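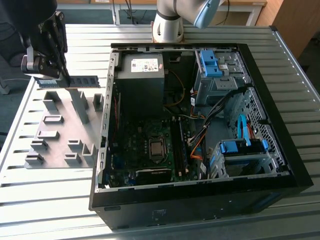

*6 min read*

I have spent most of September holding a robot by the hand, and I've loved nearly every minute of it.

The job sounds so small when I tell people about it. There's an old desktop computer on its side with the panel off, there's a plate of holders beside it, and there's a stick of RAM. Each part gets its own holder, and the RAM goes in the tall slotted one at the back. The robot has to learn to move memory between the holder and the motherboard, both directions, without wrecking anything. My niece Poppy can do it in a few seconds and she's in Year 7. It has taken me three weeks to get good enough at it to be worth copying!

I should explain the setup, as a few of you asked after the last post. I drive the arm with a leader, a smaller arm with the same joints that sits on a separate desk. I move the leader, the big one follows, and everything gets saved as we go: joint angles, gripper opening, camera views. One run from start to finish is a demonstration, or a demo if you've done more than a couple. Later the whole lot goes into training and (fingers crossed) the arm has a go by itself. The software that ties it all together is a thing called Gravutix, which Sotiris wrote the bulk of and which I have sworn at a fair bit, mostly unfairly.

## Why not just guide it by hand?

We tried that first. You can put the arm into a floppy mode, take hold of it near the wrist and walk it through the motion. It's a beautiful way to teach big sweeping moves, and I'd recommend it to anyone starting out because you get a real sense of where the arm likes to be and where it hates to be. There's an elbow position ours simply won't enjoy, no matter how nicely you ask.

For RAM, though, I found it hopeless. My hands were always in the camera's way, so half of every recording was a lovely close-up of my knuckles. And I was pushing with my whole shoulder, which meant the force came from me and there was no good record of it. When Geeta played one of my recordings back, the arm sailed down to the right spot and stopped a whisker above the slot, looking as though it had forgotten why it had come into the room.

So, remote control it is. You lose the feeling in your fingertips, and that's a big loss at first. You have to learn to see contact instead. The stick tilts a hair between the gripper's fingers, or the arm lags a touch behind your hand, and you go, ah, we're touching something. After a while it becomes a kind of feeling all the same. I catch myself flinching when the module bumps the holder.

## What I've picked up about being a decent teacher

**Go slower than feels natural, then a bit slower at the end.** I'm a fast mover in the kitchen and a fast mover in the shed, and it showed. My first batch had these swoopy approaches that looked terrific and were useless, because I'd arrive at the slot at a slightly different angle each time and fix it with a wiggle. Guess what the robot learned? The wiggle. It would wiggle over an empty bit of table. I was laughing so hard I had to sit down.

**Come in from directly above.** Get the stick level, get it lined up over the holder, pause for a beat, then lower. The pause does a heap of work. Qiuyue calls it "showing your intention" and now I can't think of it any other way. You want a moment in every demo where anybody watching, human or otherwise, could say what's going to happen next.

**Keep your mistakes if you recovered from them well.** This one surprised me! I'd been binning every run where I nudged the edge of a holder. Geeta fished a handful of them back out and asked me to keep doing it, within reason. If the robot only ever sees perfect approaches it has no idea what to do when it's a couple of millimetres off. So now some of my demos include a proper near miss, a little lift, a re-line and another go. You can't be too theatrical about it, mind. I did a few on purpose and they looked exactly like somebody doing it on purpose.

**Don't grip over the contacts.** The gold edge has to be free to go in the slot, so you hold the stick by its upper part, lengthways, with the edge pointing down. Obvious once you've said it. I said it to myself out loud for the whole first afternoon.

**Mind the cables.** Inside a computer there's always some loop of wire that wants to be part of your demo. We've got a whole bundle crossing the case, and a data cable that curls up beside the lower drive bay. I've learned to plan my exits as carefully as my entries – straight up until you're well clear, then across.

## The numbers, for those who like them

We set out to record 100 good demos of motherboard to holder and 100 of holder to motherboard. I've done 156 keepers altogether, so there's a way to go yet, and the return trip is the slow half by a mile. Taking RAM out is mostly patience. Putting it in needs a firm, even push, and pushing firmly through a remote arm is a nerve-racking business the first few times. I kept stopping short, and a half-seated stick is no good to anybody.

Pongsak sorted me out there. He watched me for a bit, then had me go and seat a stick by my own hand, over and over, with my eyes closed, paying attention to when the resistance changes. Then straight back to the leader arm while the memory of it was fresh. My next run was the best I'd done. I've made it my warm-up ever since: a few by hand, a cup of tea, then the arm.

I also cap myself at 5 an hour for the insertion demos. I can go faster, but the quality drops off and I don't notice it dropping, and then Geeta notices, and then I get a very polite message.

## Does it work yet?

Sort of! We trained an early version on what we had, mainly to see if anything was badly wrong with the data. It picks the stick up from the holder most of the time and carries it over nicely. It even does my pause. I can't tell you how odd and delightful it is to see your own little habit come back at you from a machine. I take a short dip to the left before I lift away from the holder, which I'd never noticed in my life, and there it was.

The insertion isn't there. It gets to the slot, it lines up, it presses, and then it loses its nerve at just the point where I used to lose mine. Fair enough, really, it learned from my early runs as well as the later ones. Sotiris reckons we should weight the newer demos more heavily. Qiuyue would sooner drop the oldest batch entirely. I'm in Qiuyue's camp, partly out of embarrassment.

After the RAM, I'd love to try the drives. They sit behind blue latches, and a latch is a whole different puzzle, since you've got to work the catch and move the drive in one go. Pongsak thinks it'll want both hands, meaning both arms, meaning two leaders and me concentrating like a kid learning the piano. I've already been practising on the kitchen drawers.

If you've taught an arm to do anything that involves pushing, I'd love to hear how you got past the timid stage, particularly if you've tried force feedback on the leader. We haven't got it yet, and I go back and forth on whether it would help me or just make me lazy with my eyes. Comments are open, and I'll be in and out of them between runs.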